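Glossy plates and the grasp scorer

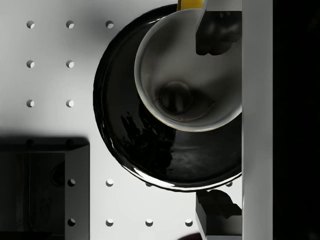
Diane Tremblay wrote to me after the last post and asked why I bother rendering reflections at all if the planner only wants geometry. Her setup uses flat gray materials everywhere and she gets more steps per second than I do.

Fair question. The planner does only want geometry, but it gets that geometry from a perception module, and the perception module gets it from pixels. For the first version I did what Diane does. Everything was matte. The segmentation network learned that a plate is one smooth patch of one color, and it scored very well on held-out scenes that were also matte.

Then I turned on reflections for the black plate and the masks fell apart. The network split the flat middle of the plate into several pieces, and the bright band along the rim came back as its own object. The grasp scorer took those pieces at face value and proposed grasps on them. With a white bowl sitting on the plate it got worse, as the bowl edge was about the only boundary it still trusted.

I rebuilt the training set with randomized roughness and light position. It has 3,855 renders now, up from 660. Generating them took most of July, partly because I was doing it on one desktop and partly because I found a bug halfway through and had to start over. The bug was dull: roughness was being sampled once per run and not once per scene, so every image in a batch had the same finish.

The second change was in the scorer. It used to rank every candidate by itself. Now it first merges masks that share a fitted plane, within a tolerance, and ranks what is left. That cut the candidate list to roughly 40 per scene. Planning is faster as a side effect, which I'll take.

What still doesn't work is the wrist view when the fingers are close in. They cover part of the plate, the circle fit has only an arc to go on, and the center drifts. I have tried keeping the last good fit from farther away and carrying it forward with the arm kinematics. It's fine until something moves. Glória Correia suggested tracking the rim alone and giving up on the center during the final approach. I have a branch for that but haven't tested it on stacked dishes.

The merge code is in the Stirkamine repo, under perception. The tolerance is hard-coded for now — sorry. If you change it, rerun the 699 regression scenes before sending me a patch, and use the same seed file or the numbers won't line up with mine.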